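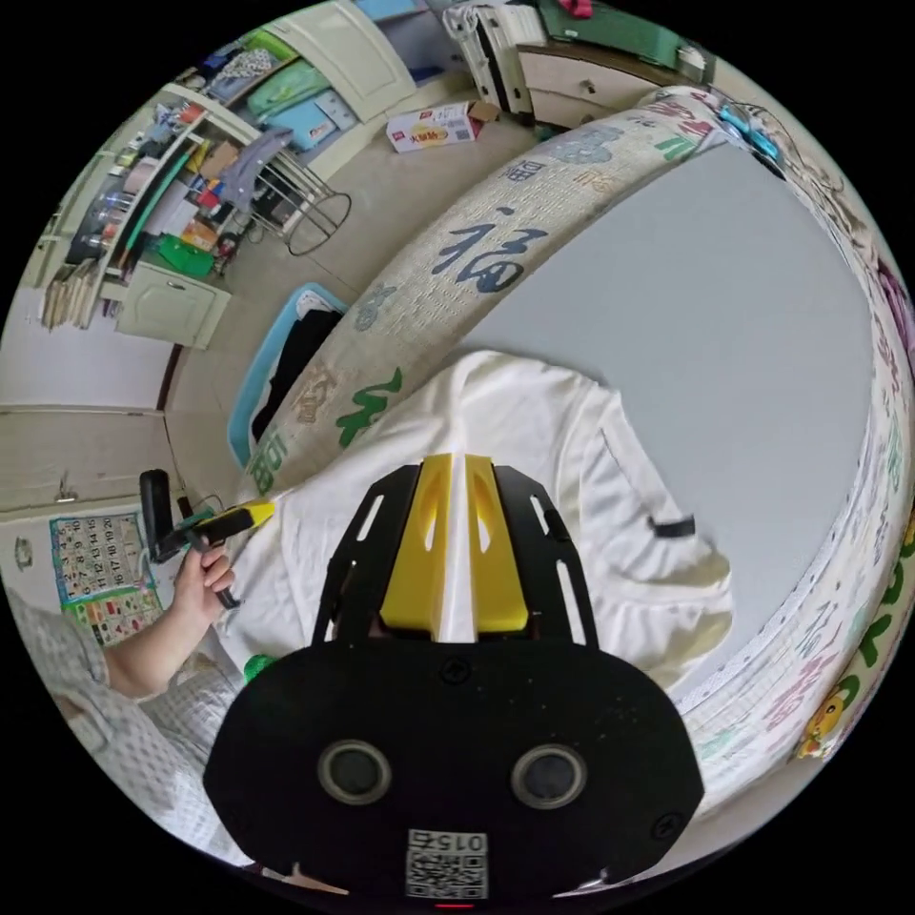 Isn't shrinkage just the dryer cooking the fibre, one of you wrote on the feedback sheet after the last class, and if so why did we spend a whole hour on loops? Fair question, and a good place to start, so I've rewritten the front half of these notes around it.

Textiles for Everyday Use
Handout: Cotton knits and why they change shape
3 November 2022

Short answer first. A cotton fibre doesn't shorten very much in the wash. It swells sideways when it takes up water and goes more or less back when it dries. What changes a lot is the arrangement of the yarn, and in a knit there is an awful lot of arrangement to change. So yes, the dryer has a part in it, but the story begins back at the mill.

1. How the stretch gets in there

Single jersey (your ordinary T-shirt fabric) is one set of yarns looped through itself, row after row. The rows across are courses and the columns going up are wales. If you only remember one pair of words from this handout, make it those, because I'll use them constantly and I will put them in the quiz.

Loops are springy. Left alone, a loop of cotton yarn has a shape it would like to be in, fairly round and fairly squat. But the fabric isn't left alone. It comes off a circular machine under tension from the take-down rollers, then goes wet through scouring, bleaching or dyeing, usually pulled along lengthwise as a rope or a flat sheet, and then it's dried while it's still being held. Every one of those steps makes the loops taller and narrower. Drying sets them like that, more or less. Chemists among you will want to talk about hydrogen bonds between cellulose chains, and you'd be right to, but we're leaving that for the fibre science unit.

Then somebody takes the shirt home and washes it. Water gets in, the temporary bonds let go, the yarn swells, and the tumbling gives the loops a chance to slide over one another. They head back toward squat. Length goes down, and width sometimes goes down too but quite often stays put or even grows. That's your boxy, belly-showing tee. We've all owned one!

The name for it is relaxation shrinkage. Please use the full term in your reports -- "it shrank" gets you half a mark.

2. So what about the dryer?

Two things happen in a tumble dryer. There's heat, which drives off water, and there's movement, which keeps jostling the loops while the yarn is damp and able to shift. The movement matters more than most people expect. A shirt dried flat in a warm room will usually keep more of its length than the same shirt tumbled, and that's down to the loops locking in wherever they happen to be when the water leaves.

Pegging out is its own case. A wet knit is heavy, and if you hang it by the hem or the shoulders it'll pull itself long while it dries. You can undo a fair bit of shrinkage this way, though not evenly, and you get peg ears at the hem. (I peg at the underarm seams. My mum did too.)

Wool is different again. Wool felts, scales and all, and once it's gone it's gone. Don't write about felting in a cotton answer. I get three or four of those every year.

3. Reading a spec sheet

The sample sheets we passed round in October were from Zondetti and Prekus, and a few of you asked what the numbers meant. Taking the Zondetti jersey line by line:

Composition: 100 per cent cotton, combed, ring spun. Combed means the short fibres have been taken out, so the yarn is smoother and pills less. It says nothing about shrinkage, whatever the swing tag implies.

Weight: 188 grams per square metre. A mid-weight tee. Remember that the weight per square metre goes up when a fabric shrinks, as you've packed the same yarn into a smaller area. If you weigh a washed swatch and it's heavier than the sheet says, check your shrinkage before you accuse the mill of anything.

Wales: 14 per centimetre. Count them on the face side with the pick glass, at more than one spot, well away from the selvedge.

Finish: compacted. The fabric has been pushed back on itself lengthwise before sale, so some of the relaxing has been done for you. The Prekus sheet doesn't mention compacting at all, which is why I'd like you to test that one with particular care.

4. The prac

Work in pairs. You'll need one swatch of each fabric, the marking template, a fine permanent pen and a steel rule. Leave the swatches lying on the bench overnight before you mark them. Don't smooth them out with your hands, please. I know it's tempting, and it wrecks the first measurement.

Mark your reference points on the template, lengthwise and widthwise, and measure between them without tension. Write L and W on the swatch, pointing along the wales and the courses. People skip this and then spend the second half of the class arguing over which way was up.

Wash on the normal cotton cycle in the Skokus front loader, no softener. Half the swatches go in the tumble dryer for 90 minutes and the rest dry flat on the mesh racks. Let everything sit before you measure again.

Shrinkage per cent is original length minus final length, divided by original length, times a hundred. If the fabric has grown, you'll get a negative number, and that's a real result, so leave the sign in.

5. Spirality, if we get to it

Have a look at the side seams on an old T-shirt and there's a decent chance one of them has wandered round to the front. Single jersey made from a lively, high-twist yarn wants to turn, and the wales lean over once the loops have relaxed. It's the same energy story as before, only now it's twist being released instead of stretch. Steamed or plied yarns lean less.

Reading before the next class: the knits chapter, plus the short Zein booklet on care labelling (on reserve at the desk, two-hour loan only). Bring an old tee you don't mind drawing on. Reports are due at the start of the class after that, one per pair, both names on the front.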